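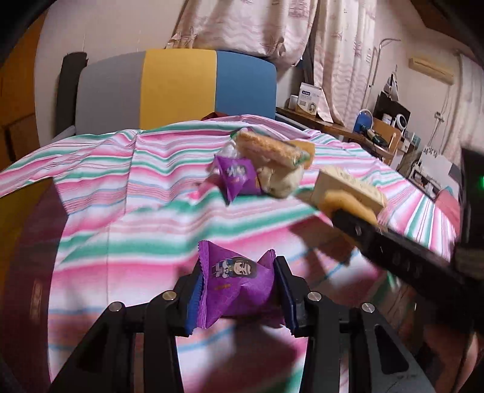

My main problem in May was time. I do not mean working hours, I mean timestamps.

Our tracking software takes two streams, the video from the wrist and the opening width of the fingers. Each stream has its own clock. For a long time I trusted that both clocks were good enough, and the training code simply took the nearest sample. Then Zihan Shi made a plot of one episode with the width drawn over the video, and the fingers in the numbers were already closed when the fingers in the video were still open. The shift was 119 milliseconds. For a box it does not matter much. For a thin snack packet it matters a lot, because the film folds while you close on it, and the policy learns to lift before it has a grip.

First I tried to correct it with one fixed number for all files. This was a mistake, and I lost two days with it. The shift was not the same in every session, and in long ones it also grew slowly. So now I estimate it for each episode. I take the distance between the two contact pads from the video, compare it with the recorded width, and slide one curve until they fit best. When the fit is poor, the script does not guess – it writes the episode to a list and I look at it myself.

I ran it on 238 episodes from the Esmont set. Most of them went through without my help. The bad ones were nearly all of the same kind: the person closed the fingers once, very slowly, so the curve had no clear corner to match. Teemu Mäkelä proposed to open and close the gripper two times quickly at the start of each recording. It is an old trick and I should have thought of it before.

The script is now a part of Kaplan, our small tool for preparing data. It resamples both streams to 100 Hz after the correction and keeps the raw times in a separate column. Please do not delete this column, I have done it once already.

Next I want to handle the slow growth inside one long session. A straight line is probably enough, but I have not tested it yet.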